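**Progress report to the Moussa fund: handling rules for shared robot cells**
Period: October to January

Work on the draft rules is on schedule. Version two went to both test sites, Rastari and Omia, in November, and comments are back from each.

## Done this period

- Logged 1,337 grasp trials under the draft rules, 404 of them on soft or irregular produce.
- Cut the pre-run checklist to one page. Operators at Omia were skipping the second sheet.
- Agreed a single wording for the stop rule: anyone in the room may stop a run, and only the person who signed the run sheet may restart it.
- Set a lower closing speed for items with no fixed shape.

## Findings

The force limit in version one was written for boxed goods. In 69 trials the operator overrode it, nearly always with fruit or squash, and wrote no reason on the sheet. Version two has a separate limit for produce and a box for the reason, which must be filled in before the next run.

Rastari asked for the approach rule to be looser on plain, flat surfaces. We have kept it as it is for now. Their own records show more than 376 approaches made within the rule with no loss of pace, so we do not see a case for changing it yet.

Wording on fingertip pads is still weak. It says "replace when worn" and gives no measure. The two sites read this differently, and Omia changes pads far more often.

## Trials on small produce

These continue on white board with one item set out at a time. The approach rule applies to both fingers, including when only one is close to the item.
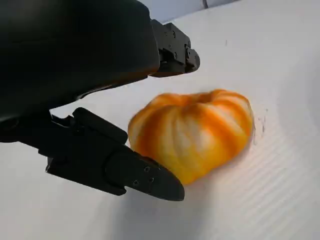 *Gripper fingers and a striped mini pumpkin on the white board.*

## Next period

1. Agree a wear measure for pads.
2. Send version three to Fomero for outside review.
3. Repeat the produce trials at Rastari with the new limit.

Spending is within budget. The review fee falls in the next period, and we ask that the unspent travel money be moved to cover it.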